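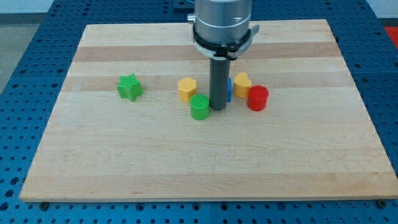
Figure 2. Push tool over the board with the six small blocks set out.

Section 4. Setting up the block-pushing task

This section covers the board, the blocks and the push tool for the Plakance table kit. It assumes the arm has been bolted down and powered up as described in Section 3. If you have the Fivosel controller, read the note at the end of 4.4 before you start.

4.1 What this task is for

Customers often ask Prutport whether the kit can be used to find out if an arm is ready for chores such as clearing a counter, sorting parts at a bench or tidying a drawer. The block task answers a small part of that question. It tests whether the arm can slide a light object from one place to another on a flat surface without losing it, knocking over its neighbors or pressing too hard on the board.

Most chores include some pushing. People push crumbs to the edge of a counter, slide a plate aside to make room, and move a handful of screws into line with one finger. An arm that can't do this reliably with plain blocks is not ready to be tried on dishes or customer parts.

A good score here should not be read as proof that the arm can do a chore from start to finish. The blocks are stiff and light, the board is flat, and nothing on it is slippery or breakable. See 4.8 for how to report results.

4.2 Before you begin

You will need:

the wooden board
the block set
the push tool (rod)
the collar for the wrist
two board fasteners
a soft dry cloth
a hex key from the tool roll

Check that the table plates are level with each other where they meet. A raised seam under the board will make it rock, and the arm will read the rocking as contact. If a seam is raised, go back to 3.6.

CAUTION: Keep the emergency stop within reach during every step in this section, including the steps where the arm is not supposed to move.

4.3 Mounting the board

1. Wipe the table and the underside of the board. Chips and filings collect in the table holes and work their way out under the board.

2. Lay the board flat on the table in front of the arm, with one long edge facing the operator.

3. Fit the two fasteners into the table holes along the front edge of the board, one near each corner.

4. Bring the board up against the fasteners until it touches both.

5. Press on each corner in turn. If the board rocks, lift it, clean underneath and try again. Do not shim it with paper or tape.

Note: Small scuffs on the board do not affect the task. Replace the board if you can feel a ridge or a dent with a fingernail, or if a block catches in the same spot on repeated runs.

Note: The bands of lighter and darker wood are part of the board and are not position marks. Do not use them to measure starting positions. If your camera software picks blocks out by color, run the background step in 5.2 with the bare board before you add any blocks.

4.4 Fitting the push tool

WARNING: Switch the arm to Hold before putting your hand near the wrist. Do not rely on a paused program.

1. Move the arm to the service position and select Hold.

2. Open the collar and slide it onto the wrist until it is seated all the way around.

3. Insert the rod from below, rounded tip down, and push it up until it stops.

4. Close the collar. Pull down on the rod with moderate force. It should not slip or turn.

5. Enter the tool length in the controller. The length is printed on the card that came with your rod. Rods from the older Avotiņš kit fit the same collar but have a different length, so enter the value from their own card.

6. Release Hold and jog the arm at the lowest speed to a point above the middle of the board.

7. Lower the tool in small steps until the tip is just clear of the wood. Save this as the working height.

CAUTION: Do not set the working height by touching the board and backing off. The contact can move the rod in the collar, and the error will carry through the whole run.

Note for Fivosel controllers: The working height is cleared when the tool is changed. Repeat steps 6 and 7 every time you refit the rod, even if it is the same rod.

4.5 Setting out the blocks

The set has cylinders, a hexagon, a heart and a star among its shapes. They behave differently when pushed. A cylinder pushed off center will slip around the rod. The hexagon goes straight if the rod meets a flat side and turns if it meets a corner. The heart and the star tend to rotate before they travel, and new users usually have the most trouble with these two.

1. Raise the arm clear of the board.

2. Stand the blocks on the board, with the shape outline facing up. For a first run, group most of them near the middle and set one apart from the others.

3. Leave the front part of the board clear. Most of the supplied goal positions are in this area.

4. Check that no block sits where the rod will come down. The rod needs open board under it at the start of each push.

5. Return to the operator position and confirm the layout on the screen.

Note: A block standing behind the rod may be mostly hidden from a front camera. The software keeps the last known position of a hidden block, but it can't do so if the block has been hidden since the start of the run. If the screen lists fewer blocks than you placed, raise the arm, wait for the list to fill in, and then lower it again.

Note: The printed surfaces of the blocks are slightly ridged. Blocks from a different printer may slide more easily or less easily than those supplied. Do not mix sets in one test.

4.6 Running the task

1. Choose Block Task from the menu, then Single Push.

2. Select a block and a goal position.

3. Press Start and keep your hands off the table until the arm has lifted and the light is steady.

4. Record the result as Reached, Missed or Stopped.

5. Reset any block that has fallen over. Do not straighten blocks that have only turned.

A standard session is 34 pushes. A full test is 106 pushes and may be spread over more than one session, provided the board and rod are not removed in between. If either one is removed, start the full test again.

When single pushes are working, try Move to Group and Separate. Separate is the harder of the two. The rod has to enter the gap between two blocks that are nearly touching, and the arm must decide which one to disturb first. Many arms that do well on Single Push do poorly here, and the difference is worth knowing before you plan any work with crowded surfaces.

CAUTION: Do not reach in to help a block along, even when the arm appears to be stuck. Press Stop first. A pushed block can free the rod suddenly.

4.7 Common problems

The rod rides over the block.
The working height is too high or the tool length is wrong. Repeat 4.4 from step 5.

The rod scrapes the board.
Stop at once. Check the collar, then the working height. Look for a raised seam under the board.

The block turns but does not move forward.
The rod is meeting the block too far off center. Run the camera check in 5.3. If the fault appears only with the heart or the star, the camera is probably fine and the push plan needs to be changed.

The arm stops with a contact fault before reaching any block.
The board is rocking or the far edge is too close to the mounting plate. Refit the board.

Colors are mixed up on the screen.
Room light has changed since the background step. Close the blinds or repeat 5.2. Two blocks of the same color are told apart by shape, so a poor view of the top faces can also cause this.

4.8 Reporting results

Give the number of pushes, the number reached, and the number of times a person had to step in. The last figure is often left out, and it matters most to anyone thinking about real work. An arm that reaches nearly every goal but needs a person beside it all day has not taken over the chore.

State the block set, the lighting and the controller version. If you changed the layout between sessions, say so.

Please do not describe a block result as a household or shop-floor result. In our view, no arm we supply this kit for should be left alone with general household chores at present. Some narrow shop jobs, with the same part in the same place every time, are within reach, and the tests for those are in Section 7.

4.9 Putting the kit away

1. Raise the arm, return it to the service position and select Hold.

2. Remove the rod and close the empty collar.

3. Return the blocks to their tray and count them.

4. Leave the board in place if the next session is part of the same full test. Otherwise remove the fasteners, wipe the board with the dry cloth and store it flat.

Do not wash the board or stand it on edge. It will warp.

Section revised 5/24/24. Replaces the December issue.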